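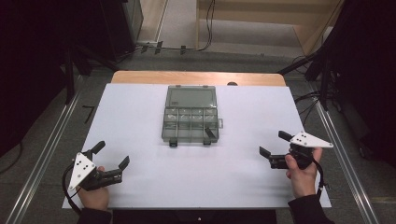

Goalie coaching in a small club: speaker notes
Coaches' evening, June 10, 2019
Davina Tennant, Canham Minor Hockey

Opening

Good evening, and thank you for staying after the general meeting. I know the parking lot closes early, so I will try to be finished in 40 minutes and then take questions.

Say who I am. I have coached goalies in Canham for 15 seasons. I was never a great goalie myself. I played in the second division in my own country, I let in many goals, and I learned English mostly on the bench, so if I use a wrong word please tell me.

My subject tonight is the goalie in a normal team practice. I do not mean the goalie camp in summer, or the private lesson. I mean Tuesday evening, half the ice, one head coach, one assistant, and 14 skaters who want to shoot.

What I saw in February

In February I sat in the stands for one full week and watched our own practices, all age groups. I had a notebook and a stopwatch. Roya Sharifi sat with me for two of the evenings and kept her own notes, so that we could compare.

The worst case was an under-13 practice. The goalie at the near end faced 528 shots in one hour. Pause here, let them think about it. That is more shots than she will see in 15 games. Many of them came when she was still on her knees from the shot before. After 20 minutes she stopped moving her feet. She was only falling down and hoping.

I spoke with the head coach after. He is a good coach and he gave me permission to talk about it. He told me, "But I thought she was getting a lot of work." I understand this very well. From the blue line it looks like work.

What a goalie learns from a bad drill

She learns to guess. If the next puck comes before she is set, guessing is the only way to have a chance.

She learns to stay down. Getting up costs energy, and there is no reward for it when the next shooter is already at the hash marks.

She learns that rebounds do not matter. In most of our drills the shooter turns to the corner after the shot and the puck is dead. In a game it is very much alive, as everyone from the Cowie tournament will remember. (Smile. Do not tell the whole story, the under-15 parents are here.)

Three seconds

My first request is small. Leave three seconds between the shots. The second skater starts when the goalie is on her feet and looking at him. You do not need a whistle. Teach the skaters to look at the goalie before they go. In the first week they will forget, in the second week they remind each other.

You will lose some shots. In the under-13 group we went down from 528 to a number under 200, and the skaters did not complain, except one, and he complains about the laces too. Their shots also became better, as they had time to lift their heads and choose.

Play the rebound

Second request. Every shooter stops at the net. The puck is alive until the goalie covers it, or it goes to the corner, or the coach calls the next one. This is good for your forwards also. We scored very few goals from the blue paint last season, and I believe this is the reason: we never practise it.

For the younger groups, please be strict with the contact. Stop means stop, with both skates, beside the crease and never inside it. I have a goalie with a sore knee since February and it did not happen in a game.

The first ten minutes

Somebody always asks about the warm-up. Here is the one I use. It needs one coach and no special equipment.

Two minutes of skating in the crease, no puck. Post to top, top to post, both sides.
Two minutes of slow shots from the top of the circles, along the ice, to the pads. The goalie steers them to the corner.
Two minutes to the gloves, waist height, from the same distance.
Two minutes of passes across, with a shot at the end. The coach says which side, so there is no surprise yet.
Two minutes of rest, water, and a talk about one thing to work on tonight. Only one thing.

Please do not begin with slapshots from everybody in a line. I know that it is the tradition. I grew up with it too. But a cold goalie who takes the first puck on the collarbone is afraid for the rest of the hour.

The two goalie question

Most of our teams carry two goalies and in some groups one of them plays nearly everything. I looked at the game sheets for under-13 and under-15 together. One of our second goalies played less than 700 minutes over two winters, and she came to every practice. She has now stopped. I do not blame anybody in this room, but I would like us to decide on a rule before September and not in the middle of the playoffs.

My proposal: up to and including under-13, the games are shared equally, and the order is written down before the season. From under-15 the coach can choose, but each goalie starts at least one game in three. Roya has a slightly different version, where the cup games are outside of the count. We have argued about this for a long time – she can explain her side in the questions.

Talking to the goalie

Between periods, go to the goalie and ask one question. "What did you see on the second one?" Then listen. Usually she knows. If she says that she was screened, speak to the defence and not to her.

After a loss, please wait. I wait until the next practice. In the car the parents have already said everything, sometimes more than everything.

Also, please learn the words. "Out" and "up" mean different things to different goalies. At Pernano they made one short sheet with ten terms for all the teams, and a child who moves up one age group hears the same words from the new coach. Ours is on the table by the door. Take one for your assistant as well.

Equipment, very short

Check the straps on the pads once a month. Check the neck guard every time. The club set that we bought second-hand from Ferov is fine for under-9, but the chest protector is too small for a big ten-year-old. Ask me before you give it out.

Questions

If the room is quiet, start with the sharing rule and give the floor to Roya.
If they ask about the extra ice on Sunday morning: no answer yet from the arena, we expect it before the end of the month.
If they ask who can help at practices: I can come once every two weeks to each team. Write your name on the list, with the day and the hour, and which end of the ice you want me at.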